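The landlord of the only pub in Birerbridge has run its quiz for 28 years and does not care for it. "I like the quiet afterwards," he says.

His questions come from a ledger he won't let me hold. Teams may query an answer once. "After that it's a grudge." The longest, over the source of the Plemodar, has outlived two of the people having it.

Would he ever use a website? He looks at me as though I'd ordered a cocktail. "They'd only get them right — and then where are we?"

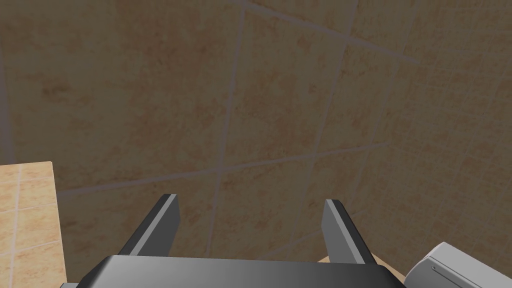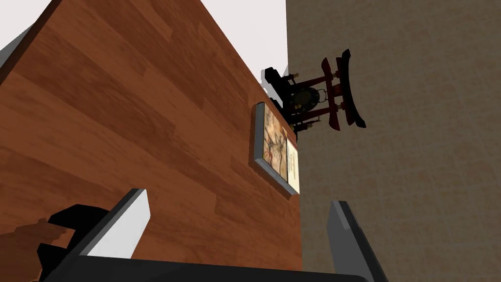

Beige tiles, first picture; reddish-brown wood grain, second.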